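Holteo: a home weight and renovation diary corpus

Version 2. Last updated 10/18/11.

Holteo is a collection of personal blog posts in which the writer keeps track of body weight, meals or exercise over a run of entries. Many of the writers were also doing up a house or flat at the time, and those posts have been kept. The collection holds 1,386 posts in plain text, one file per post, with a separate index.

It was put together by Tarun Pandey and Kanyarat Prasertsri. Wai-kit Liao wrote the cleaning scripts. Questions about the index go to Rattana Kamolrat.

14 shares | 3 comments

## Contents

- `posts/` — the post bodies, UTF-8, one per file
- `index.tsv` — one row per post
- `weights.tsv` — every body weight stated in a post, with its unit as written
- `gaps.tsv` — breaks in posting longer than a month
- `scripts/` — the cleaning and checking scripts

## Index columns

`post_id` is the file name without its extension. `writer_id` is a short code and carries no meaning. `order` gives the position of the post in that writer's run, starting at 1. `topic` takes one of 9 values, listed in `scripts/topics.txt`. `read_by` holds the initials of the person who assigned the topic.

The order column was rebuilt in July after Kittipong Rungrueang found that posts from the Mesesico host had been sorted by upload time. Writers who moved their blogs to Mesesico had uploaded old entries in one go, so a whole year could appear backwards. Files made with version 1 of the index should be thrown away.

## Weights

Weights are copied as the writer gave them. Stones and pounds are not converted, and "just over eleven stone" goes in the `as_written` column with the `value` column left blank. A loss stated without a starting figure ("down four pounds") is stored as a change and marked `c`. Target weights are marked `t` and should be left out of any plot of progress.
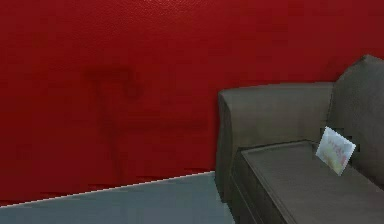

Where a writer corrects an earlier figure in a later post, both rows are kept and the second is marked `r`. The first row is not altered. Anyone summing changes over a run needs to drop the corrected row first, or the same loss will be counted twice. `scripts/drop_corrected.py` does this, but it expects the rows in `order` and gives no warning if they are not.

Clothes sizes are not treated as weights. They stay in the post text.

## Cleaning

Sidebars, blog rolls and comment threads were removed. Post titles were kept as the first line of each file. Home addresses, telephone numbers and the names of children were replaced with `[removed]`. Shop names were left in, as were the names of diet clubs. Spelling and punctuation are the writer's own, including repeated full stops.

Two known faults remain:

1. Posts from the Gerkcombe host sometimes have the last paragraph printed twice. The script looks for exact repeats and misses those where the second copy has a link stripped out of it.
2. Fractions typed as single characters were lost on import from Donnelly. "11½ stone" may appear as "11 stone". The affected rows in `weights.tsv` carry a `?` in the `check` column, but the list is not complete.

## Gaps

A long break between posts is common, and many writers open the next entry with an apology for it. These openings have been left in place. `gaps.tsv` gives the post before and the post after each break, and a reason where the writer states one. Building work, illness and a new job each have their own code; everything else is `other`. No reason has been guessed.

## Use

Permission was asked of each writer by e-mail and covers study and teaching. It does not cover reprinting whole posts. Short quotations are allowed without the writer's code attached. Please do not try to trace the original blogs; several have since been closed.

The collection should not be used to judge whether a given diet works. Writers who stop posting leave no final weight, and the ones who carry on are more likely to have something to report.

## Changes

Version 2 — order column rebuilt, corrected rows marked `r`, `gaps.tsv` added.

Version 1 — first release.

3 comments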